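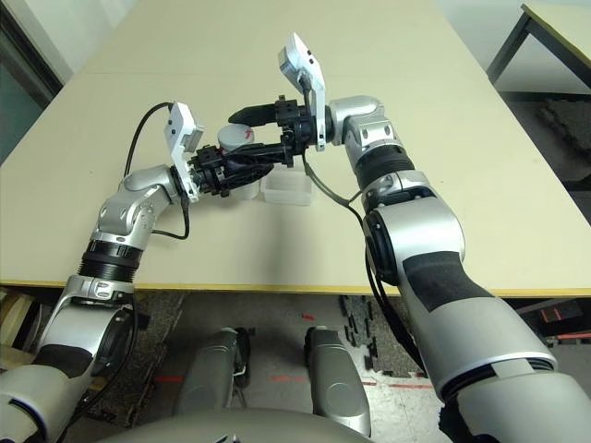

Isaksson asked that the checklist be settled before the purchase order goes out, and that no line be marked "satisfactory" on the strength of a supplier's brochure. The reviewers agree. The comments below have been written with that request in mind.

Home | Safety | Equipment Planning | Forms | Contact

Print this page | E-mail this page

PRE-PURCHASE SAFETY CHECKLIST: TWO-ARM HANDLING EQUIPMENT
Form 31, with reviewer comments

Purpose. This form is completed before funds are committed for any powered handling equipment at the Ritthorpe site. It records the condition of the work area, the supplier's papers, and the costs that do not appear in the quoted price. A line marked "Open" must be closed before an order is placed. A line marked "Hold" stops the request.

Part A. Work area

A1. Table is wide enough for both arms to work over it without reaching past the far side.
Satisfactory. The present table is large and both grippers can meet near its center. A replacement table is not to be charged to this request.

A2. Table surface is sound and level across any joint.
Open. A seam crosses the far part of the top. Facilities is to check the height on each side of it with a straightedge and enter the result here.

A3. Front edging is secure along its full length.
Open. The yellow edge band is to be checked by hand and any lifted section glued down.

A4. Floor covering does not create a trip hazard.
Open. Interlocking foam mats cover parts of the floor and leave other parts bare. The budget should allow either for full coverage or for removal. Partial coverage is not acceptable for a permanent station.

A5. Area under and beside the table is free of stored material.
Hold. Wood and cardboard items are kept under the table edge at the left. They are to be moved to the Preden storeroom before the next inspection. No cost.

A6. Neighboring furniture is clear of the arms at full reach.
Open. A second table stands behind the first. The supplier must state the full reach in writing; the request as submitted leaves this field blank.

Part B. Arms, grippers and cables

B1. Cables on the outside of the arms are guarded or tied at regular points.
Open. Cables loop from the wrist housings and run back along the arms. Ask Kudach whether a sleeve is offered, and at what price. If it is an extra, it belongs in the first-year budget and should not be left to the maintenance account.

B2. Both arms may be stopped from one control within easy reach of the operator.
Open. The quotation lists one stop button. A second is requested for the far side of the table, with 14 feet of cable.

B3. Grippers are suited to the items to be handled.
Satisfactory for small cans, cups and light plastic boxes. Glass and sharp items are outside this request and will need a separate form.

B4. Spare gripper fingers are included in the purchase.
Open. The quotation is silent. The reviewers recommend two full sets. 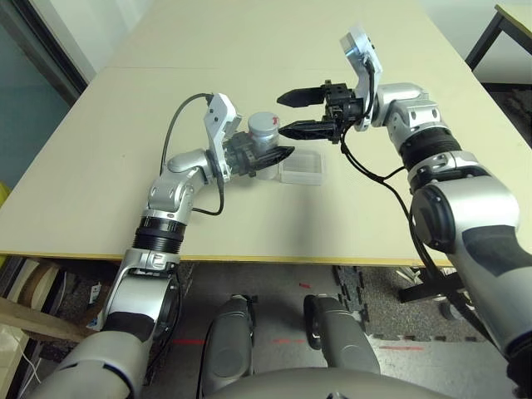
RITTHORPE, 9/22/22. The following parts were completed after the supplier's revised quotation was received. Comments in Part A and Part B stand as written.

Part C. Supplier's papers

C1. Operating manual supplied in English.
Satisfactory. 161 pages, received in August.

C2. Risk assessment supplied for two arms working in a shared space.
Hold. The document on file covers a single arm. It cannot be accepted for this equipment, where the grippers work close to one another over the same items.

C3. Warranty period stated.
Satisfactory. 18 months from delivery. Gripper fingers are excluded as wearing parts; see B4.

Part D. Budget and planning

D1. Training for operators is priced.
Open. The revised quotation covers one day at the supplier's premises. Travel is not included and must be added.

D2. Annual inspection is priced.
Open. Obtain a price from Kudach and from one other firm.

D3. Floor work, cable guards and the second stop button are shown as separate lines.
Not satisfactory. They are grouped under "sundries." Please resubmit with each item shown.

D4. Delivery date allows for completion of Part A.
Satisfactory, provided that A5 is closed first.

Result of review: HOLD. Lines A5 and C2 prevent approval. The request may be returned on the same form number, with new entries made beside the old ones. Earlier entries must not be erased.

Print this page | E-mail this page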